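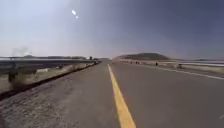
How to Make Red-Braised Pork Belly at Home

My neighbor Theda Weidemann asked me for this recipe after a potluck last May, and I wrote it for her on the back of an envelope, leaving out the ginger. She made it anyway and was very kind about it. So let me do it properly this time, with the ginger, and with all the little things I forget to mention because my hands know them better than my head does.

If you have never braised pork belly before, please don't be nervous! Most of the work is done by the pot while you read a book. You do need to stand at the stove for the sugar, and I'll shout when we get to that part.

What you need (feeds 4 with rice)

Pork belly with the skin on, 2 pounds, in one piece
Rock sugar, 3 tablespoons, crushed (plain white sugar is fine)
Neutral oil, 2 tablespoons
Fresh ginger, 7 thin slices
Scallions, 3, tied in a knot
Star anise, 2
Cinnamon stick, 1 small
Dried red chilies, 4, or more if your family likes it hot
Shaoxing wine, half a cup
Light soy sauce, 3 tablespoons
Dark soy sauce, 1 tablespoon
Hot water, enough to just cover the meat

Ask the butcher for a piece with nice even stripes of fat and lean. Mine, Mr. Brinkmann, knows by now to keep the thick end for me, but the thin end works too if you shorten the cooking a little.

Step 1. Blanch the pork

Put the whole piece in a pot of cold water with two slices of the ginger and bring it slowly to a boil. Let it bubble for ten minutes. A gray foam will come up, and you can skim it or ignore it, as you're going to throw this water out. Lift the pork onto a board, rinse it under warm water, and pat it very dry. I mean very dry, with more paper towels than seems decent, or it will spit at you later.

Step 2. Cut it up

Let the meat cool until you can hold it, then cut it into cubes a bit bigger than an inch. They shrink as they cook, and small pieces tend to fall apart into the sauce (still delicious, but you'll be eating it with a spoon).

Step 3. Melt the sugar

All right, I'm shouting now. Stay at the stove! Put the oil and sugar in a heavy pot or wok over low heat and stir gently. For a while nothing happens and you'll think you have the heat too low. Then the edges melt, it turns pale gold, and from there it goes to amber fast. Amber is where you want it. If it turns dark brown and smells bitter, let it cool, clean out the pot, and begin again. I have done this more times than I'd like to say, and sugar is cheap.

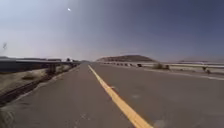 Step 4. Brown the pork

Tip the cubes in all at once and turn them until every side has some color. Keep the lid in your other hand as a shield. After five minutes or so, add the rest of the ginger, the star anise, cinnamon and chilies, and stir until your kitchen smells wonderful.

Step 5. Braise

Pour in the wine and let it bubble for a minute, then add both soy sauces, the scallion knot, and the hot water. Bring it up to a boil, turn it right down, cover, and leave it for an hour and a half. Give it a stir now and then so the skin doesn't stick to the bottom. A chopstick should slide through the skin with hardly a push.

Step 6. Thicken the sauce

Fish out the scallions and the whole spices. Take off the lid, turn up the heat, and stir often until the sauce is shiny and clings to the meat. Taste it before you add any salt. I hardly ever do.

Serving and leftovers

Plain white rice and something green, please. I like bok choy with garlic, and my friend Cyrill swears by smashed cucumbers with vinegar, which do cut through the fat nicely.

It keeps for three days in the fridge. The fat sets white on top, and you can lift some of that off and fry tomorrow's cabbage in it. Warm the pork slowly in a covered pan with a splash of water, and if you have hard-boiled eggs around, peel a couple and let them warm up in the sauce too.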